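Setting up your Mahawong worm bin
Part 3: Bedding, moving in, and the first month

If you've followed me through the first two parts, you've picked your spot, leveled the stand, and checked that the drain tap turns freely. Good. I've set up more of these than my family would like, and this is the part I enjoy most, so get a cup of coffee and let's get our hands dirty.

Before you start

You'll need the coir brick that came with the kit, a big bucket, a stack of plain cardboard or newspaper, and your worms. Mine came from Rianne Verbruggen, who sells red wigglers out of her garage in Ireton. A starter bag is 1,000 worms, and yes, they look like a sad little handful when you open it. They'll catch up.

Caution: Don't use earthworms from the yard. They like to go deep and they'll be miserable in a shallow tray.

Making the bedding

1. Put the coir brick in the bucket and pour in 3 quarts of lukewarm water. Wait until it falls apart when you poke it. I usually go do the dishes.

2. Tear the cardboard into strips as wide as your thumb. Pull off any tape and leave out the shiny stuff.

3. Mix the strips into the coir and squeeze a fistful. You want a drop or two of water between your fingers. If it streams, add more cardboard. If you get nothing, sprinkle on more water and try again.

4. Toss in a handful of garden soil. Worms need a bit of grit to grind their food.

5. Spread everything in the bottom tray, a hand's width deep, and fluff it up – please don't pack it down.

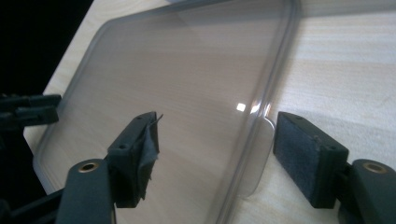
Can I use coffee grounds in place of the coir?
Coffee grounds are food and they heat up in a thick layer, so keep them out of the bedding. Sprinkle a spoonful or two on top once the worms have settled in.

Moving the worms in

6. Tip the bag out on top of the bedding, in the middle. Don't bury them. They'll dive on their own once they notice the light.

7. Lay one damp sheet of newspaper over the top, put the lid on, and leave a lamp burning nearby for the first two nights. New worms like to wander, and light keeps them home. I skipped this with my first bin and spent a morning picking them off the laundry room floor.

8. Wait three days before you feed them. I know, it's hard!

Note: A few worms up on the walls in the first week is fine. If you see big clumps of them up there, the bedding is probably too wet or sour. Mix in dry cardboard and prop the lid open for an afternoon.

Feeding

9. Start with one cup of scraps, chopped small. Melon rind, lettuce, and carrot peel all go over well. I keep a tub of scraps in the freezer, because freezing softens everything up and takes care of fruit fly eggs. Let it thaw before it goes in. 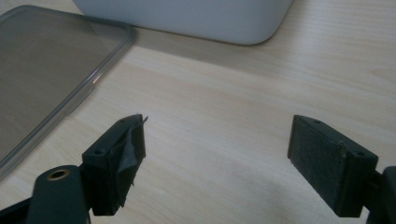

10. Bury the scraps in one corner and cover them with bedding. Next time, use the next corner over. By the time you're back where you began, the first batch should be mostly gone – if it isn't, hold off for a few days.

11. Keep out meat, cheese, oily leftovers, and anything salty. Go easy on onions and citrus too. My neighbor Leopoldo Chávez dumped in half a bag of lemons after a party, and his bin took up to six weeks to get right again.

Caution: Never close the tap and forget about it. Set a jar under it and leave it open, or the bottom tray will turn into a swamp.

When to add the second tray

Wait until the bedding in the first tray touches the bottom of the empty one above it. Mine was ready in July after an early spring start, but a cool basement will slow things down. Make a fresh batch of bedding from steps 1 to 5, and put all new food up there from then on. Harvesting is in Part 4.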